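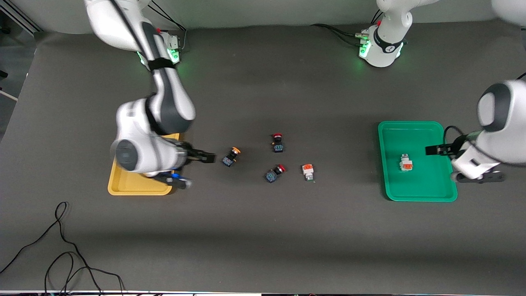 Small Parts Working Group
Minutes of the meeting held on 14 September 2024 in the upstairs room, Brutlow building

Present: the chair, the secretary, the stores keeper, one person from purchasing, two from the training bench. Apologies were received from the Ito workshop.

1. Minutes of the last meeting

The minutes were read and accepted with one correction. Under item 4, "connectors" should be "contact blocks". The secretary has changed the file copy.

2. Matters arising

The new labels for the shelf boxes have come, but they are too wide for the smallest boxes. It was agreed to cut them by hand until the present roll is finished. The stores keeper will ask Skaller if the same label exists in a narrower size.

The lamp over the sink is still not repaired. The chair has written to the building office a second time.

3. Stock of switches and terminal parts

The stores keeper gave the figures from the last count. There are 113 push-button switches on the shelf and some 30 more in the returns box, which must still be checked. The returns were not included in the count, and purchasing asked that it stays so until the check is done.

A question was asked about the order with Tetteh for 395 terminal parts. Purchasing explained that the order is confirmed, but delivery will be in October and not before. The training bench said they can manage with what they have if nobody takes parts for other work. It was agreed that parts for other work must be asked for in writing, by e-mail or on the paper form. Both are good.

4. Trays and sorting

Sorting has been on our list since the spring, and the discussion was long. The stores keeper would like that each tray contains one kind of part only, and that it is emptied before another kind is put in. The training bench found this too strict for small jobs, where often there is only a handful of pieces on the table. As an example of good practice the meeting looked at the yellow tray, where two push-button switches of the same type lie side by side, both with the button end turned the same way. The person from purchasing remarked that with parts laid like this it is quick to compare one with the other, and a damaged housing is noticed sooner. Everybody could agree with this.

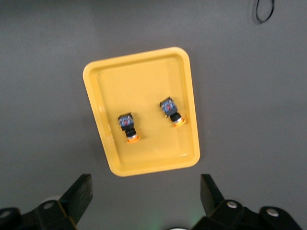
The colours of the trays took up the next part of the discussion. At present yellow and green are both in use, but the two benches do not give them the same meaning. At the training bench yellow is for parts waiting to be checked and green for parts already checked. At the Ito workshop it is the opposite, we understand. The chair said that a switch with an orange flange is easy to find in a tray of any colour, and that the real difficulty is the small dark pieces, which disappear on the grey tabletop. One member proposed to buy a lighter mat. Another was against, because a mat moves and the trays then stand crooked.

Decided:
- One kind of part in each tray. For small jobs two kinds are permitted if they cannot be confused.
- Switches are put down with the button ends in one direction.
- The training bench keeps its colours for the moment. The secretary will write to Ito and ask if they are willing to change theirs.
- No mat is bought this year.

5. Checking of the returns box

The training bench offered to check the returned switches. Each one should be pressed several times and the contact block looked at from all sides. Switches with a cracked housing go to waste - they are not to be kept "for spare", as has happened before. Purchasing asked for a short list of the faults found, with the name of the supplier where it is known.

6. Room and table

The meeting was reminded that the large table is to be left clear at the end of the day, with small parts put back in their boxes. Cups are not permitted on it. The key to the parts cupboard hangs again in its old place beside the door, and the person who takes it should sign the sheet.

7. Any other business

Purchasing has received a new catalogue from Skaller. It lies on the windowsill and may be borrowed, but please not for longer than a few days.

The training bench asked if the next meeting can start half an hour later. There was no objection.

8. Next meeting

It will take place in October, in the same room. The secretary will send the date when the answer from Ito has arrived.

Minutes taken by the secretary.

Related items
Minutes of the previous meeting (corrected)
Form for requesting parts
Stock list, switches and terminal parts
Rules for the parts cupboard
Letter to the building office about the lamp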